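The river swimmers of Pimham

By 6 a.m. on a Saturday, the steps below the old Pimham mill are already crowded with bare feet. People of every age are wading in, gasping, laughing and pushing off toward the far bank, and I can't think of a happier noise to wake up to!

The Kidar wasn't always this inviting. For decades the river ran brown past the dye works, and parents told their kids to keep well away. Then the works closed, the reeds crept back along both banks, and a few brave souls started going in after work. Now the swimming club has over 2,000 members and a waiting list for its winter dips (yes, winter dips – I tried one, and I squealed the whole way).

The classic route runs from the mill to the footbridge at Ernora and takes most people 13 minutes with the current behind them. You float past gardens and a boatyard, and if you're lucky a kingfisher shoots by at eye level. Going back upstream is a different story, and I was glad of the towpath.

Afterward everyone heads to the Navaratnam bakery, which opens early just for the swimmers. Get the cardamom bun while it's still warm. Get two, really, and take them down to the wall by the lock, where the sun arrives first and there's always somebody willing to pour you some tea. 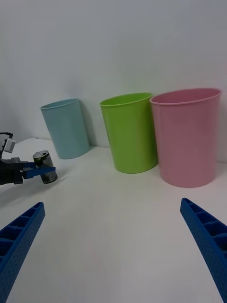

Issue 9 | Page 13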